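The Trinano 2 is a match ball for football clubs of lower divisions and for school teams. It keeps its shape well on artificial grass and on hard winter fields.

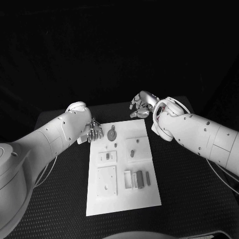 *White robot arms over the base plate*

**Size:** 5
**Panels:** thermally bonded
**Weight:** 583 g with box and pump needle
**Order code:** TR2-100

Please inflate the ball slowly and let it rest before the first match. We tested it in full games of 90 minutes, and since September the women's team of Montes trains with it every week.
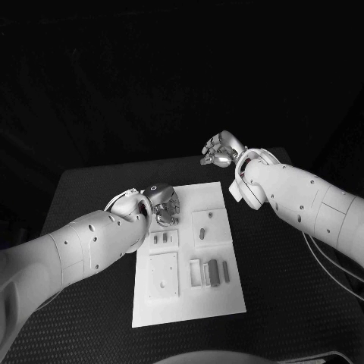

The club crest can be printed on two panels. For orders of 100 balls or more the printing is free. Please send your crest to Brisa Varela at Grisira, and she will answer with a drawing for your approval.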